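Breturance Zweiarm-Montagezelle: Auslegung und Betriebsregeln
Ausführung für Kabelsätze und Leiterplatten

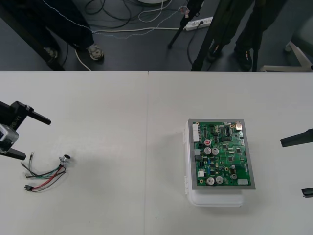
Die Zelle wird als unvollständige Maschine mit Einbauerklärung geliefert. Risikobeurteilung nach EN ISO 12100 und Validierung der Schutzmaßnahmen nach EN ISO 10218-2 obliegen dem Integrator. Für den kollaborierenden Betrieb sind die Grenzwerte der ISO/TS 15066 heranzuziehen.

Technische Daten
Greifkraft, einstellbar: 5 bis 110 N
Werkseinstellung Kraftbegrenzung: 81 N
Masse je Greifer: rund 4 kg

Betriebsregeln
Baugruppen nur spannungsfrei einlegen.
ESD-Schutz nach EN 61340-5-1 sicherstellen.
Leitungen am Stecker greifen, nicht an der Einzelader.
Verkehrswege nach Betriebsanweisung freihalten.
Einrichtbetrieb nur mit Zustimmtaster und reduzierter Geschwindigkeit.

Zubehör: Greiferfinger Fevholm, Tischplatte Valente
Technische Auskunft: Henrique Neves, Werk Drokthorpe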